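Help > Bags > Insulated lunch bags > Questions

Insulated lunch bag FAQ

Answers to the stuff we get asked most. Put together by Bok-nam Lim on the Unusari help desk, with the zipper parts from Dae-han Ko in repairs. Last gone over in February. If yours isn't on here, write to us, address is on the swing tag.

BEFORE YOU BUY

Which bags does this page cover?

All the soft foil-lined ones. Husard (the smaller, one lunch) and Sekgate (taller, fits bottles standing up). The Noh is a plain tote with no lining, so most of this won't apply, except the bit about stains.

How long does it keep food cold?

Depends. Full bag, cold pack, zipper shut all the way: a morning, usually up to lunch. Half-empty bag in a hot car: a lot less. Please don't go by a number of hours you read somewhere, go by whether the cold pack is still frozen in the middle. If it's gone soft and warm, toss anything with meat, egg, fish or dairy in it.

Do I need a cold pack?

For perishable food, yes. The lining slows heat down. It doesn't make cold. A frozen water bottle works fine if you don't have a pack, wrap it in a dish towel or everything around it gets damp.

How many cold packs?

One in the Husard. 2 in the Sekgate, one low and one on top. Thin flat ones are easier than the thick bricks.

Can it keep food hot?

Sort of. Hot soup in a good thermos, then the thermos in the bag, great. Hot food in a thin plastic tub, meh, it'll be lukewarm by noon. Don't put a pan or dish straight from the oven in there. Lining can melt or pucker and we can't fix that.

Hot and cold in the same bag?

Two bags, sorry. Or the hot thing in a thermos with a towel around it, cold pack at the other end. Not ideal.

Does it leak?

It can. Lining is wipeable, seams are stitched, and stitched seams let water through eventually. Don't fill it with loose ice. We get this one every summer.

What colors?

Changes by season. Navy is always in stock. The others come and go and we don't get told much ahead of time either.

PACKING IT

What goes in first?

Heavy and flat at the bottom. Lunch box, then fruit, then bread or anything that squashes. Cold pack on top if you've only got the one, cold air sinks.

Should I chill the bag first?

Helps a bit. Leave it open in the fridge overnight if you have the room. Or pop the cold pack in while you're making the sandwiches, so the inside isn't starting at kitchen temperature.

My lunch box won't fit through the opening.

Open the zipper all the way, both ends. Sounds obvious, but most people stop partway and then push. Tip the box in on its narrow side and turn it flat once it's inside. If it still catches on the zipper tape it's too wide for the Husard and you want the Sekgate. Measure the box with its lid on, clips included.

The sides fall in when I'm trying to load it.

Soft bag, they do that. Stand it in a corner of the counter or against the toaster, one hand holding the opening apart. Or put an empty lunch box in as a sort of frame and fill that. New bags are the worst for it as they ship folded flat, gets better after a week or so of use.

Can I put silverware in loose?

Please don't. Fork tines go straight through foil. Roll it in a napkin or use a case. Same for skewers, corkscrews, peelers, the little metal can openers.

Is it OK to leave the zipper open a little?

Only if you don't care about the cold. A small gap lets out more than you'd think. Shut right to the end, and try not to open it to check on things.

ZIPPERS (Dae-han's section)

Zipper is stiff.

Normal when new. Rub a white candle or a dry bar of soap along the teeth, run it back and forth a few times, wipe off the extra. No cooking oil. It goes sticky, then crumbs get in it and you're worse off than before.

Zipper tape looks wavy. Is it faulty?

Nearly always no. The tape is sewn to soft fabric and when the bag's open there is nothing pulling it straight, so it ripples. Close it up and it should lie down. If it's wavy when CLOSED, or the teeth pop apart behind the slider, send it in.

Zipper has snagged on the lining.

Stop pulling. Back the slider up a little, slide a finger in behind the lining and ease the foil away from the teeth, then go again slowly. A tiny nick in the foil is only looks. A rip longer than a fingernail, tape it from the inside, see below.

White zipper tape has gone gray.

Old toothbrush, warm water, drop of dish soap. Scrub along the tape, not across. Blot. Twice if it needs it. No bleach, it takes the color out of the fabric right next to it and you'll have a pale stripe forever.

Slider came off altogether.

Don't lose it! Put it in an envelope and post it with the bag. We can usually get the same one back on. Replacement sliders are part 159 on the spares form, the full zipper is 121.

CLEANING

Can I machine wash it?

No. Not even on delicate. The foil separates from the padding and comes out in flakes.

So how do I clean it?

Inside: damp cloth, a bit of dish soap, then a cloth with plain water. Get right down in the bottom corners, it's dark down there and that's where the crumbs and grape juice end up. Take it to a window or use your phone light. Outside: same cloth, wrung out well.

How do I dry it?

Zipper wide open, upside down over a dish rack or with a rolled towel stuck in the opening to keep the sides apart. Overnight. Not on a radiator and no hair dryer on hot.

It smells.

Baking soda. Couple of spoonfuls inside, zip up, leave till morning, shake out over the sink and wipe. For fish or old milk do it again. Half white vinegar half water on a cloth also works, the vinegar smell goes off once it airs.

Black spots in the lining.

Probably mold from being closed up damp. If it's on the foil surface it wipes off with the vinegar mix. If it's under the foil or in the seam, time for a new bag, we wouldn't keep food in it.

Stains on the outside?

Cold water first, blot don't rub. The fabric has a diagonal weave and hard rubbing leaves a shiny patch, shows up worst on dark colors. Lint and flour come off with sticky tape. This goes for the Noh totes too.

THE LINING

Mine has gone all wrinkled, is it still insulated?

Yes. It's foil, it creases the first time you use it and more every time after. Makes no real difference. The padding behind it does a lot of the work. Holes are what matters.

Why is it gold and not silver?

Looks. We liked it with the navy. Doesn't perform any different from silver, whatever you may have heard.

The gold looks brown or greenish in places.

Usually just the creases catching the light differently. Move the bag around, if the dark patch moves too, it's a shadow. If it stays put try a damp cloth.

How do I patch a hole?

Clean it, let it dry completely, press the edges flat, cover with foil tape from the hardware store, well past the hole on every side. Rub down with the back of a spoon. Leave it a day before useing it. Duct tape works for a bit then goes gummy.

STORING IT

Fold or leave standing?

Either. If folding, dry first, zipper open a bit, fold along the creases it came with. Don't keep heavy things on top of it. Lots of people just hang it on a hook by the back door.

RETURNS AND REPAIRS

How do I send one in?

Empty it (please), wipe it, put a note inside with your name and whats wrong. Quote code 3813 on the outside of the package, so it comes to repairs and not to the warehouse.

How long does a repair take?

Roughly 2 weeks. Longer right before school starts.

What isn't covered?

Melted linings, machine washing, fork holes, dog damage. We'll still have a look and tell you if it's worth doing.

Can I just get the lining replaced?

No, it's sewn in with the zipper. By the time we'd unpicked everything, a new bag is cheaper.

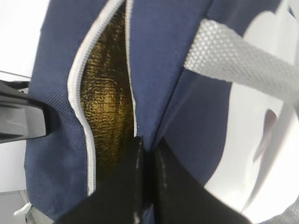
Navy bag, zipper partly open, gold lining.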